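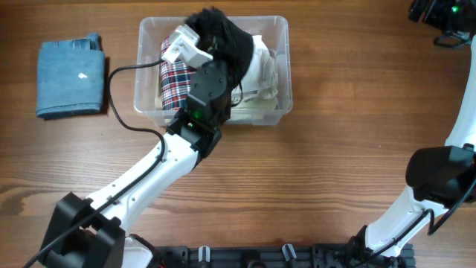 By Sheldon Caron | November

Search stays, tents, gear
Go

Fidby Two-Room Bell Tent

Fidby says this tent sleeps six. I'd say four, and only if they like each other. The floor is 15 feet across, but the center pole and the divider eat up a good part of it.

The canvas is decent. The "hotel feel" in the sales copy is a stretch – you still walk outside to find a bathroom. Claimed setup time is 10 minutes. Sille Toft and I needed more than 100, on flat ground at Sedcombe, and we had read the manual.

Packed weight is 104 pounds, so plan on parking right next to your pitch. The stove jack is a nice touch, though the stove costs extra and so does the floor mat. The zippers ran fine all weekend. By Sunday one guy line had frayed.

Buy it if you camp in one spot for a week. For short trips, the smaller Paquette makes more sense.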